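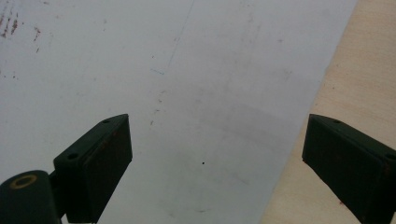
Ticket: Prize draw entry form rejects every phone entry
Product: Keria visitor pages, Saithong Wax Gallery site
Status: Solved, leaving open through March

Original report
Our draw for opening night of the new pop gallery went live at 9:00 and people love it! Two tickets, dinner, a meet-up with the sculptors, what's not to like? But anyone entering on a phone gets "Please answer the question" even when they have. Desktop entries go through fine. We had 55 entries in the first hour and every single one came from a computer.

Reply 1
Thanks for such a clear report, that desktop/phone split is a huge help. Could you turn off the countdown banner for a few minutes and try again? It loads on the same page and I have a hunch about it.

Reply 2
Banner off, same error. Tried 3 phones, two browsers. One odd thing: if I turn the phone sideways the entry goes through!

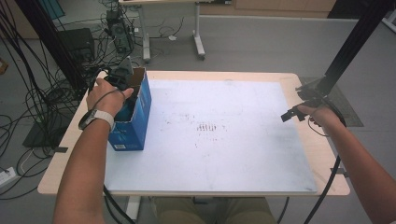 Reply 3
Oh, that's a lovely clue! Sideways, the page switches to the wide layout, so the trouble has to be in the narrow one. I opened your form in Otar (our page checker) and there are two copies of the "Which singer is joining the gallery?" question. The narrow layout shows the first and checks the second, which stays blank. It came in with the Drakisetti theme update.

Please try this:
Go to Forms, then Prize Draw, then Layout.
Pick Narrow and delete the hidden question block.
Save, clear the page cache, and reload on a phone.

Reply 4
Worked first time!! Entries are pouring in, 40 from phones since lunch. Can we get back the ones that failed this morning?

Reply 5
So happy to hear it! Failed tries are kept in the form log if the person got as far as typing an email. I can see 34 of them. I've exported the list to your Downloads tab so you can write and invite them to enter again. Please don't add them by hand, as the draw rules box never got ticked. Theme fix goes out with the next update.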